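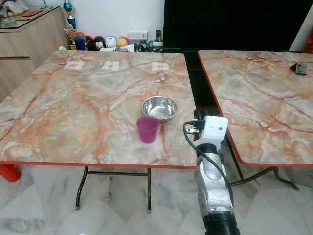
Steel bowl and purple cup on the folding table.

Forum > Plumbing and Water > Water Treatment
Thread: Citric acid vs vinegar for scale, and whether the softener is doing anything

hardwell_ridge
Original poster

Moved into a house outside Stitmont with a private well. Scale is heavy. The kettle grows a white crust in a couple of weeks, the shower head plugs up, and anything steel that air dries gets a chalky film.

There is a softener in the basement, a Lengyel single tank left by the previous owner. It has salt in it and the clock runs. According to the sticker on the valve it should treat around 2,000 gallons between regenerations. The manual is missing.

Questions:

Is citric acid better than white vinegar for routine descaling? I have been using plain grocery vinegar, the 5 percent kind, undiluted. It works on the kettle but it is slow and the kitchen smells for the rest of the day.

Will either one hurt stainless steel? I have bowls, a sink and a stockpot to do.

How do I tell if the softener works before I pay for a service call?

scalebar
Member

In order.

Citric is better for most kitchen work. It is stronger than acetic at the same weight, it has no smell, and it ships dry. I buy the Florura powder in the big tub. Mix 3 tablespoons to a quart of warm water, fill the piece past the scale line and leave it. Rinse twice.

Neither acid will hurt stainless in that time. What hurts stainless is chloride, so no bleach and no muriatic acid. Muriatic will take scale off very fast and then start on the steel.

For the softener, test the water on both sides of it. Everything else is guessing.

tee_and_union
Member

I disagree on citric as the default. If you mix it strong and then boil it, you can precipitate calcium citrate, and that is harder to remove than what you started with. I have seen kettles with a gritty white layer that vinegar would barely touch, and the owner had been boiling citric in them every weekend. Calcium acetate stays in solution. Vinegar is slower but it does not leave you with a second problem.

Smell is not a technical argument.

scalebar
Member

It is a fair point about boiling, but it is an argument against boiling. Warm, not hot, and dump it when it stops fizzing. Do not top up a spent solution with more powder. Fresh batch each time. I have never had citrate deposits working that way and my water is worse than most.

hardwell_ridge
Original poster

I boiled it. One time, last month, before posting. The kettle looks fine but the bottom feels slightly rough. Is that citrate or old carbonate?

tee_and_union
Member

Put some vinegar on it cold. If it fizzes, there is carbonate left. If nothing happens it is either citrate, silica or a roughened surface. For citrate, repeated long soaks in fresh weak acid will usually bring it down. For silica, no kitchen acid will do anything and you should leave it alone. It is not harmful.

quarterturn
Member

Adding a caution nobody has posted yet. Check what the kettle is made of before leaving acid in it. Bare or anodized aluminum should not be soaked in citric or vinegar. Same for anything with worn chrome over brass. Shower heads are often plated plastic, which is fine, but the ball joint behind them may be brass. A short soak is OK, overnight is not. Take the rubber washer out first and replace it if it has gone hard.

Also keep both acids off natural stone. Marble and limestone are calcium carbonate, the same material you are trying to dissolve. Laminate and plastic tops with a marble print are not affected by a drip, but wipe them anyway.

hardwell_ridge
Original poster

Kettle is stainless with a plastic lid. Cold vinegar gave a few bubbles near the spout and nothing on the bottom. Will try the weak soaks.

Bought a Juser titration kit for the hardness test. The instructions say to rinse the vial with sample water, fill to the line, then add drops until the color goes from red to blue. Where should I draw the samples? There is an outside spigot, a kitchen tap and a drain valve on the pressure tank.

quarterturn
Member

Drain valve on the pressure tank for raw water. Let it run until it is clear, sediment collects at the bottom of the tee. Do not assume the outside spigot is raw. It often is, but I have seen plenty of houses where somebody tied it in after the softener.

Kitchen cold tap for treated water, but look under the sink first. Some installers run a separate hard line to the kitchen cold so the drinking water carries no extra sodium. If yours is like that, the kitchen cold will test hard no matter what the softener does. Use the bathroom cold instead.

Do not sample the hot side. The heater holds old water and you will be testing last week.

saltbridge
Member

Before testing anything, push a broom handle straight down into the brine tank. Gently, near the center. If it stops partway and there is a hollow under it, the salt has bridged and the softener has been rinsing itself with plain water. Very common in houses that sat empty, particularly with cheap pellets in a damp basement. The clock will turn, the valve will cycle, the salt level never drops. Everything looks normal and the water is hard.

scalebar
Member

Seconded. Also check that the bypass is not on. It sounds obvious and I have driven across town for it.

hardwell_ridge
Original poster

Results.

Bypass is in the service position. Broom handle went down and stopped on a crust. Broke through it and there is an empty space below with some water at the bottom.

Raw water from the pressure tank took so many drops I ran past the end of the chart in the kit. Bathroom cold was slightly lower but still very hard. Kitchen cold matched the raw sample, and yes, there is a separate line under the sink.

So the softener has been doing close to nothing. Do I just regenerate it now?

saltbridge
Member

Break up the rest of the crust and scoop out any large lumps. Do not pound on the sides, the tank wall will crack. Then wait at least 2 hours so the water has time to make brine, and start a manual regeneration. If the resin has been running exhausted for a long time, do a second one the next night. Test the bathroom cold after each.

When you refill, keep the salt below two-thirds of the tank. Overfilling is how bridges start.

tee_and_union
Member

Would not go straight to a second regeneration. If the first one brings the hardness down most of the way, let it run a normal cycle and test again. Salt is cheap but a septic field does not need two loads of brine back to back.

saltbridge
Member

One extra cycle is not going to kill a septic field. The discharge from a single regeneration is less than a load of laundry on some of the older washers. I would rather have the resin fully recharged than leave it half done and have somebody conclude the bed is dead.

tee_and_union
Member

Less than a load of laundry by volume. The chloride is the issue and laundry does not have it. We have been over this in other threads and I am not going to repeat it here.

quarterturn
Member

Either will work. Test after the first and decide from the number.

One more item for the original poster. If raw hardness was off the chart, dilute it. Mix one part sample with one part distilled water, run the test, double the result. You need the real figure in order to set the valve. If it is set for softer water than you have, it will run out of capacity early every cycle and you will be back here about the kettle.

Also test for iron while you are at it. Iron fouls the resin and the hardness setting has to be raised to compensate. Orange stain in the toilet tank is a good hint.

hardwell_ridge
Original poster

Did the diluted test, 3 runs, all within a drop of each other. The valve was set to about half of what the result calls for, so the previous owner probably never had soft water at the end of a cycle even when the brine was good. Changed the setting. No orange in the toilet tank.

First regeneration ran overnight. Bathroom cold changed color on the first drop this morning. Skipping the second one.

Weak citric soak on the kettle, cold, fresh batch each evening for 5 evenings. Bottom is mostly smooth. There is a patch around the element plate that has not changed. Bowls and stockpot cleared with one soak each. The sink still has a ring at the drain.

scalebar
Member

For the drain ring, wet a paper towel with the same solution, lay it on the ring and press it flat so it stays in contact. Re-wet it when the edges dry out. Then a plastic scraper. No steel wool, it leaves iron in the scratches and you get rust spots that people blame on the sink.

Leave the patch by the element plate.

coldside
New member

Similar setup here but the softener has two tanks side by side and a brine tank. Does the broom handle check apply to all of them or only the one with the salt?

saltbridge
Member

Only the one with the salt. The other two are pressurized and hold resin. Do not open those. Start your own thread with the valve model and somebody will walk you through the test.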